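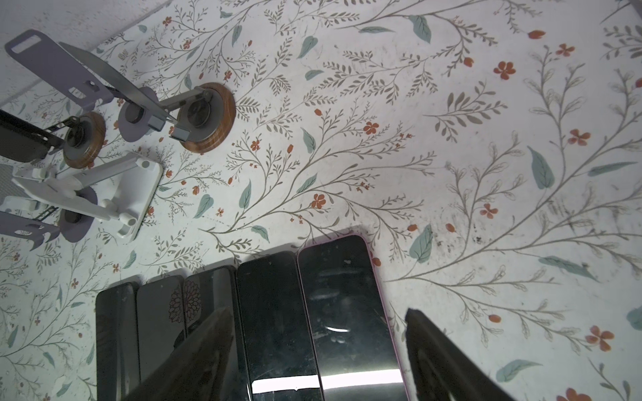

Trilitz botanical print: teal leaves, orange-red flowers, white ground.

Trilitz Wipe-Clean Table Cover, by the yard or cut to size

Sold off the roll. Botanical print on white, brown-gray stems, small narrow leaves. Same line we've carried for years, new print as of February. Other prints in stock: Heydari stripe, plain cream, plain slate. Ask for a swatch, they're free, one per print please.

What it is
Coated cotton. Cotton underneath, matte coating on top. Softer than straight vinyl, hangs better at the corners, doesn't have that shower curtain smell when you unroll it. Heavier too. If you want the cheap thin stuff we don't stock it any more.

Sizes
Roll width is 55 inches. Cut lengths in half yard steps, from 1 yard up to 9. Longer than that, call first, we have to check whats left on the roll. Ovals and rounds cut to order, send a paper template or the diameter. No returns on rounds.

Measuring
Table length plus the drop, twice. Most people go 8 inches of drop. Kitchen tables with benches, go shorter or you'll sit on it. Measure the table, not the old cloth, old cloths stretch.

Fold lines
Ships rolled on a tube up to 3 yards, folded after that. Folds drop out in a day or two on the table. Hair dryer on low from the underside if you're in a hurry. No iron on the coated side. Ever.

Cleaning
Damp cloth, dish soap. Dry it after. Grease, same thing but warmer water. Pencil and rubber scuffs: baking soda paste, light pressure, rinse. Ballpoint, try rubbing alcohol on a hidden corner first. Turmeric and hair dye, sorry, those stay. No bleach, no scouring pads, no dishwasher tablets (somebody asked). Not machine washable, the coating cracks along the creases.

Heat
Not a trivet. Mugs and dinner plates fine. Pans need a mat under them, we sell the Mulemier cork ones, 9 inch, see the kitchen page.

Outdoors
OK for a meal, bring it in after. Sun fades the print, the orange goes first. Mold on the cotton side if it's put away damp.

Pattern match
Print runs lengthwise. If you're joining two pieces for a wide table order an extra 22 inches so the stems line up. We don't sew joins, any upholstery shop can.

Shipping
Cut orders go out next morning if in by 2 pm. Trade rolls ship seperately by freight. Full trade roll is 22 yards, account needed, talk to Babak Bagheri at the Jasside warehouse. Cutting questions and odd shapes go to Hemant Tripathi, mornings are best.

Item code 700 for the botanical. Add R for round, e.g. 700R. Put the size in the order notes.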